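### 3.2 Clutter and support on small round surfaces

Household storage studies usually treat the tabletop as a rectangle and score an item by its distance from the nearest edge. Round tables do not fit that scheme well. In the Pistthorpe survey, 1,422 item placements were coded on round tops, and Alarcón and Valcárcel assigned each item to one of four support classes: flat, upright-stable, upright-narrow and leaning. The coders worked separately and met each Tuesday to settle disagreements, most of which concerned the upright-narrow class.

Toiletries were the hardest group to code. A toothpaste tube has two plausible resting poses, on its side or on its cap, and the choice changes both the area it takes up and the reach needed to pick it up. We coded tubes by the direction of the crimped end. The Crest tube in Figure 4 has its crimp pointing up and was coded as held, a category kept apart from the four support classes. The wooden rod standing in front of the white cup was coded upright-narrow, and the cork coaster to their left was coded flat. Overlap between neighbors, as with the rod and the cup, was recorded in a separate column and is treated in Section 3.3.

**Figure 4.** Coded items on a round wooden top.
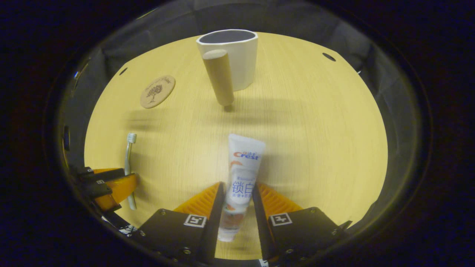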